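Grullora Towels – Questions We Get A Lot 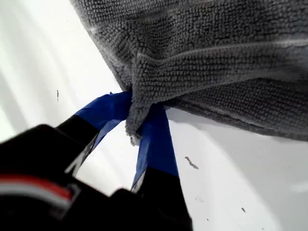
The Grullora in charcoal grey, loops and all.

Is it meant to be that bumpy?
Yes. The nubs are the part that picks up the water. If you'd like something smooth, we also sell the Flerwood glass cloth.

Mine has a pale streak across it. Faulty?
Try giving it a shake first. A crease will catch the light and look like a stripe. If it's still there when the towel is flat, send us a photo.

Can I use fabric softener?
You can – once. It coats the fibres, and after that you own a very soft towel that pushes water around the bench.

How hot can I wash it?
Cold or warm, up to 50 degrees. Keep it away from anything fluffy, as microfibre collects lint like a hobby.

There's a loose loop. Should I pull it?
No. Snip it. We know you've already pulled it.

How many come in a pack?
Singles, or a bundle of 16. The Abernathy trade carton holds 20.

Do you ship to Druder?
Yes, with the usual wait. Write to PO Box 1199 if the order form is sulking again.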